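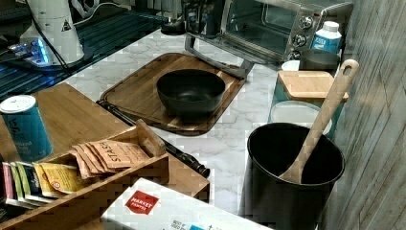 가정용 로봇 팔의 작업 규칙에 대해 오늘은 조금 길게 쓰려고 합니다. 저는 Flernex에서 조리대 작업의 안전 규칙 문서를 맡고 있습니다. 규칙의 첫 줄은 속도나 힘에 대한 내용이라고 많은 분이 생각하시는데, 우리 문서의 첫 줄은 칼입니다. 검은 그릇이 도마 위에 있고, 그 도마 아래쪽으로 식칼의 검은 손잡이가 비스듬히 나와 있습니다. 이런 배치에서 "그릇을 집으세요"라는 명령을 바로 실행하면 우리 규칙에서는 위반입니다. 칼의 위치와 방향을 사람이 먼저 확인하고, 그 다음에 그릇입니다.

Jussara Toledo
미리 말씀드립니다. 한국어는 제 모국어가 아닙니다. 규칙 문서를 한국어로 쓰는 일은 매일 하지만, 여기에 쓰는 글은 아무도 고쳐 주지 않습니다. 어색한 표현이 있으면 댓글로 알려 주세요. 고맙게 배우겠습니다.

Jussara Toledo
우리 문서의 이름은 Niazi입니다. 뜻은 없습니다. 제가 입사하기 전부터 그렇게 불렀습니다. 칼에 대한 조항은 505번이고, 팀에서는 그냥 "오공오"라고 합니다. "오공오 했어요?"라고 물으면 칼을 확인했느냐는 뜻입니다. 처음에는 전화번호인 줄 알았습니다.

Jussara Toledo
505번 조항의 본문을 그대로 옮깁니다.
"작업 영역 안에 날이 있는 도구가 있으면, 운영자는 동작을 시작하기 전에 도구의 위치와 날의 방향을 눈으로 확인하고 기록한다. 손잡이만 확인한 것은 확인으로 인정하지 않는다."
두 번째 문장은 나중에 추가했습니다. 기록에 "칼 있음"이라고만 적는 분이 많았습니다. 있다는 것은 저도 압니다. 어느 쪽을 보고 있는지가 필요합니다.

Jussara Toledo
"그러면 칼을 치우면 되지 않나요?"라는 질문을 자주 받습니다. 작업에 칼이 필요 없으면 맞습니다, 치우세요. 그러나 집의 부엌은 시험실이 아닙니다. 사람은 칼을 도마 옆에 두고 전화를 받으러 갑니다. 로봇이 깨끗한 조리대에서만 안전하면, 그 로봇이 안전하다고 쓸 수 없습니다. 그래서 우리는 두 가지 절차를 따로 둡니다. 하나는 칼을 치운 상태의 절차이고, 다른 하나는 칼이 있는 상태의 절차입니다. 두 절차의 결과를 한 표에 섞지 않습니다.

Jussara Toledo
칼을 치우는 사람은 누구인가? 이것도 조항에 있습니다. 운영자가 치웁니다. 로봇 팔의 전원은 켜져 있어도 되지만, 동작 허가는 꺼져 있어야 합니다. "잠깐이니까"라고 말하면서 팔 아래로 손을 넣는 것은 금지입니다. 제가 가장 많이 지적하는 행동이고, 부끄럽지만 저도 한 번 지적을 받았습니다. 지적한 사람은 들어온 지 한 달이 안 된 인턴이었습니다. 그분의 지적이 맞았습니다.

Jussara Toledo
다음은 거리입니다. 집을 물건의 둘레에 50 mm의 여유가 없으면 자동 동작을 시작하지 않습니다. 여유가 없을 때는 사람이 물건을 옮기거나, 느린 수동 모드로 바꿉니다. 차 봉지나 양념통이 많은 조리대에서는 이 조항 때문에 작업이 자주 멈춥니다. 개발팀은 이 숫자를 싫어합니다. 저도 이 숫자를 사랑하지는 않지만, 더 작은 값을 원하면 그 값에서 시험한 기록을 먼저 가져와야 합니다.

Jussara Toledo
50 mm를 어디에서 재는지도 중요합니다. 물건의 중심이 아니고, 물건의 가장 바깥쪽입니다. 냄비는 손잡이의 끝에서 잽니다. 통에 꽂힌 나무 숟가락은 통이 아니라 숟가락의 끝에서 잽니다. 긴 숟가락은 통보다 훨씬 멀리 나옵니다. 로봇의 손목이 그것을 먼저 건드리고, 그 다음에 통 전체가 넘어집니다. 우리는 이것을 "숟가락 규칙"이라고 부르는데, 문서에는 더 점잖은 이름으로 되어 있습니다.

Jussara Toledo
댓글에서 물어보셔서 답합니다. 네, 깊이 센서가 숟가락 손잡이처럼 가는 물건을 놓칠 때가 있습니다. 그래서 센서가 만든 지도만 믿고 여유를 판단하지 않습니다. 운영자가 옆에서도 한 번 봅니다. 앞에서 보면 떨어져 있는 두 물건이 옆에서 보면 겹쳐 있는 경우가 많습니다.

Jussara Toledo
투명한 유리병에 대해서도 같은 이유로 조항이 있습니다. 유리병은 "보이지 않을 수 있는 물건"으로 분류합니다. 작업 목록에 유리병이 없어도, 팔이 지나가는 길에 있으면 기록합니다. 깨진 유리를 치우는 절차는 따로 있고, 그 절차의 첫 줄은 "팔을 정지한다"입니다. 빗자루는 그 다음입니다. 놀라면 사람은 빗자루부터 찾습니다.

Jussara Toledo
열에 대한 이야기를 하겠습니다. 오븐, 토스터 오븐, 주전자, 냄비는 모두 "뜨거운 것으로 간주"합니다. 전원이 꺼져 있어도 그렇습니다. 눈으로 보아서는 온도를 알 수 없습니다. 차갑다고 기록하려면 온도계로 재고, 잰 시각을 같이 적습니다. "아침부터 안 썼어요"는 기록이 아닙니다. 누가 썼는지 모르는 부엌이 더 많습니다.

Jussara Toledo
오븐 문에 대해서 Brorkon과 오래 토론했습니다. Brorkon은 우리에게 그리퍼를 공급하는 회사입니다. 그 회사의 의견은 문의 긴 손잡이를 잡는 동작이 쉬운 동작이라는 것이었습니다. 잡는 것은 쉽습니다. 제가 걱정한 것은 문이 열린 다음입니다. 열린 문은 조리대 위에서 새로운 장애물이 되고, 처음에 만든 지도에는 그 문이 없습니다. 결국 "문을 연 다음에는 지도를 다시 만든다"로 합의했습니다. 회의는 오후 3시에 시작했고, 밖에 나오니까 어두웠습니다.

Jussara Toledo
전선. 짧게 쓰겠습니다. 늘어진 전선은 장애물입니다. 팔에 걸리면 전선이 끝이 아니고, 전선의 끝에 있는 가전제품까지 따라옵니다. 동작을 시작하기 전에 전선을 작업 영역 밖으로 정리하고, 정리할 수 없으면 그쪽을 금지 구역으로 설정합니다. 테이프로 조리대에 붙이는 것은 허용하지 않습니다. 물을 쓰는 곳입니다.

Jussara Toledo
이제 재미없는 부분, 기록입니다. 저는 이 부분을 제일 좋아합니다. Niazi에서 한 세션의 기록에는 운영자의 이름, 조리대의 시작 상태, 금지 구역, 멈춘 이유, 끝 상태가 들어갑니다. 멈춘 이유를 "오류"라고 쓰면 제가 돌려보냅니다. 사람이 멈추었는지, 기계가 스스로 멈추었는지, 그것만이라도 써야 합니다. 두 경우는 아주 다릅니다.

Jussara Toledo
올해 5월까지 쌓인 세션 기록은 1,703건입니다. 제가 전부 읽었습니다. 자랑으로 하는 말이 아니고, 읽는 도구를 만드는 것보다 그냥 읽는 것이 빠르다고 제가 잘못 판단했습니다. 그래도 읽어서 알게 된 것이 있습니다. 사람들은 성공한 세션의 기록을 아주 짧게 씁니다. 그런데 조항을 고칠 때 필요한 것은, 조리대가 복잡했는데 왜 성공했는지입니다. 그 내용이 없어서 다시 물어보면 운영자도 기억하지 못합니다.

Jussara Toledo
그래서 양식을 하나 바꾸었습니다. "특이 사항" 칸을 없앴습니다. 그 칸에는 언제나 "없음"이라고 적혀 있었습니다. 대신에 "시작하기 전에 손으로 옮긴 물건"이라는 칸을 만들었습니다. 이제 "흰 플라스틱 병을 뒤로", "찻통을 왼쪽으로" 같은 글이 들어옵니다. 이 칸 하나로 조리대의 이야기를 훨씬 잘 알 수 있습니다.

Jussara Toledo
질문 주신 분께: 네, 손으로 물건을 옮겼으면 성공률 계산에서 따로 표시합니다. 사람이 도와준 성공과 도와주지 않은 성공을 같은 줄에 쓰면 안 됩니다. 숨기려는 의도가 없어도 읽는 사람은 오해합니다. 외부에 보내는 보고서에도 같은 표시를 유지합니다. 영업팀과 이 문제로 이야기할 때 제 한국어가 가장 빨리 늘었습니다.

Jussara Toledo
정지 버튼에 대해 쓰지 않으면 분명히 질문이 올 것입니다. 정지 버튼은 운영자가 앉은 자리에서 몸을 일으키지 않고 누를 수 있어야 합니다. 버튼 위에 아무것도 놓지 않습니다. 컵도 안 되고, 종이도 안 됩니다. 매일 첫 세션 전에 한 번 눌러서 확인하고, 확인한 사람이 서명합니다. 어제의 확인은 오늘의 확인이 아닙니다.

Jussara Toledo
Garkham의 시험 부엌에서는 버튼 주위의 바닥에 노란 선을 그렸습니다. 선 안에는 운영자만 들어갑니다. 좋은 방법이라고 생각해서 우리도 따라 했습니다. 다만 우리 바닥에서는 테이프가 자꾸 일어나서, 사람의 발이 걸릴 위험이 생겼습니다. 안전 표시가 새 위험을 만든 것입니다. 지금은 페인트입니다. 좋은 테이프를 아시는 분은 그래도 추천해 주세요. 임시 작업 공간에는 페인트를 쓸 수 없습니다.

Jussara Toledo
음식과 포장에 대한 조항도 있습니다. 시험에 쓴 음식은 먹지 않습니다. 차 봉지도 포함입니다. 그리퍼가 만진 물건은 겉이 깨끗해 보여도 시험용 물건입니다. 그리퍼의 패드는 음식용 재료가 아닐 수 있고, 윤활제가 묻을 수도 있습니다. 시험용과 사람용 물건은 보관하는 선반이 다릅니다. 이 조항을 발표한 날에 제 책상 위의 홍차도 조사를 받았습니다.

Jussara Toledo
운영자 교육은 7시간입니다. 그중에서 로봇을 직접 움직이는 시간은 절반보다 적습니다. 나머지는 조리대를 보고 말하는 연습입니다. 무엇이 넘어질 수 있는지, 무엇이 미끄러질 수 있는지, 무엇이 가려져 있는지를 소리를 내서 말합니다. 처음에는 모두 쑥스러워합니다. 그런데 소리를 내서 말하면 옆 사람이 "그 뒤에 컵도 있어요"라고 도와줄 수 있습니다.

Jussara Toledo
규칙을 쓰는 언어에 대해서도 한 가지 쓰고 싶습니다. 한국어에서는 주어를 자주 생략합니다. 일상에서는 아름다운데, 안전 문서에서는 위험합니다. "확인 후 시작한다"라고 쓰면 누가 확인하고 누가 시작하는지 모릅니다. 우리 문서에서는 모든 문장에 주어를 씁니다. 한국인 동료들은 읽으면 번역한 글 같다고 합니다. 저는 그 말을 듣고도 고치지 않았습니다.

Jussara Toledo
"적절히", "충분히", "가능하면"도 쓰지 않습니다. 초안에서 이 단어들을 검색해서 하나씩 지웁니다. 지운 자리에 무엇을 써야 할지 모르면, 우리가 아직 정하지 않은 것입니다. 그럴 때는 조항을 비워 두고 "미정"이라고 씁니다. 개정판에 미정이 남아 있으면 그 작업은 허가하지 않습니다.

Jussara Toledo
다음 개정에서는 젖은 조리대를 다룹니다. 물이 있으면 그릇과 도마가 같이 움직이는 경우가 있고, 지금의 조항은 그것을 충분히 (네, 금지 단어입니다) 설명하지 못합니다. 비슷한 작업을 하시는 분이 계시면 미끄러짐을 어떻게 기록하시는지 알려 주세요. 메시지도 괜찮습니다. 답은 늦을 수 있습니다. 맞춤법을 확인하고 보내기 때문입니다.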